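**FOR RELEASE 13 May 2018**

# Hoteo brings break room clear-out service to shared offices in Trorkside

TRORKSIDE — Hoteo, the office upkeep firm, has opened its break room service to shared offices and small workshops across Trorkside. The service covers clearing, sorting and washing up in rooms where staff eat and drink, and it can be booked for a single visit or on a standing order.

The service was tried out in March at the Chávez building, where five tenants share two kitchens and a row of side rooms. During the trial Hoteo crews collected 631 cans and bottles for recycling. Most came from side rooms and desks, where the building's regular cleaning contract does not reach.

"The kitchens were in fair shape when we started," said Rocío Villca, operations manager at Hoteo. "The small stuff was everywhere else. People carry a drink or a bowl of something out to wherever they're working, and it stays there. The cleaners are told not to touch anything on a work surface, so it can sit for a week."

Under the new service, tenants agree in advance which surfaces and which drawers a crew may clear. Cans and bottles are emptied at the sink and taken to the recycling point on each visit. Bowls, cups and cutlery are washed and returned to the kitchen they came from. Papers, tools and personal items are left where they are. Drawers are opened only where the tenant has put them on the list — a locked drawer is skipped and noted on the visit sheet.

Villca said drawers were added to the list partway through the trial, at the request of tenants who had inherited furniture from earlier occupants.

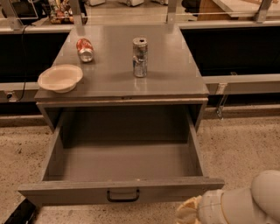
Standing orders run weekly or every two weeks. A first visit takes some two hours for a floor of ordinary size, and later visits are usually shorter. Customers with metal cabinets and side tables can also ask for a wipe-down of the tops, which is done with a damp cloth and mild soap. Stain removal and carpet work are not part of the service and are quoted separately.

Flarkasness, the company that manages the Chávez building, has signed up for weekly visits to all shared areas. Individual tenants there can add their own rooms through the building office.

"We'd had complaints about smells and about bowls going missing from the kitchen cupboards," Villca said. "The bowls were all in the building. They just weren't in the cupboards."

Bookings are open now. Offices outside Trorkside can join a waiting list, and Hoteo will contact them when crews are available in their area.

**About Hoteo**

Hoteo provides upkeep services to offices and workshops, including kitchen cleaning, furniture moves and supply restocking. The company is based in Trorkside.

**Press contact:** Rocío Villca, Operations Manager, Hoteo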